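Kitchen crew at Rernell gets a hand with the clearing up

Anyone who has worked the late shift in the staff kitchen at Rernell will know the feeling: lunch is long finished, everyone else has gone back to their desks, and there is still a counter full of mugs, trays and odds and ends waiting for somebody to sort it out. Since March the kitchen crew has been sharing that job with Trimia, a two-armed helper that clears and tidies the benchtops, and we thought it was high time we dropped in to see how everyone was getting along.

Very nicely, as it happens! Dexter Soriano has been with the kitchen for 12 years and was, he cheerfully admits, the loudest doubter in the building. "I thought I'd be following it around with a dustpan," he told us over a cuppa. These days he starts at 3 pm with a look over the practice runs, which are done on a computer model of a kitchen before anything is tried on the real bench, and he flags whatever he reckons a person would have done differently. He has also picked up an extra pay grade for the training work, and he's rather chuffed about that.

The crew is still five strong, and management has put it in writing that the rosters won't be cut this year. What has changed is the shape of the day. There is less bending and wiping, more time on the hot meals (the Kestesari curry is back on the menu, by popular demand) and a fair bit more time in front of a screen, which hasn't suited everybody. A couple of the crew have asked for shorter screen sessions, and that's being looked at.
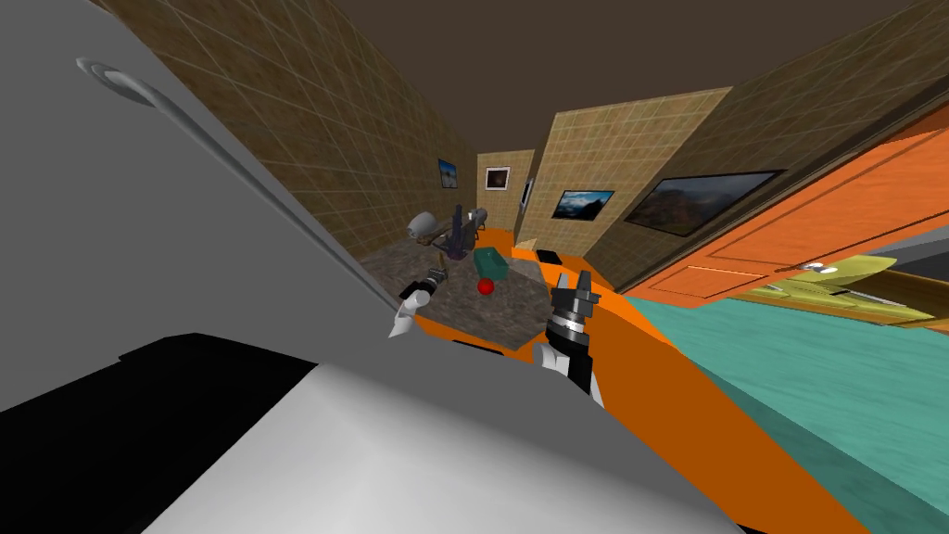 Simulated kitchen used for practice runs, with both grippers at the counter and a mug, a tray and a red ball among the items on it.

Tsz-kin Lau, who looks after the practice runs, is keen to hear from other teams with fiddly clearing jobs of their own. Pop into the Rewi Room any afternoon or ring extension 1773, and do bring your mug back while you're at it.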